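Okay, thread time, because I finally finished my tea notebook and I'm so happy with it! 269 pages, one tea per page, started in October.

2/ Best surprise was the smoky black from Prillari. Three minutes, no milk, and it smells like a campfire (the good kind, the morning after).

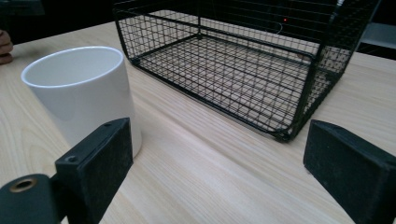 Tea & Cups

3/ I've gone over to plain white cups for tasting. You can really see the color of an oolong in one!

4/ Adalberto Barros got me into cold brewing greens overnight. Eight hours in the fridge, so sweet, zero bitterness. Try it with the Miranda sencha!!

5/ Volume two starts tomorrow with a roasted barley blend from Tullau. Send me your favorites, I have so many blank pages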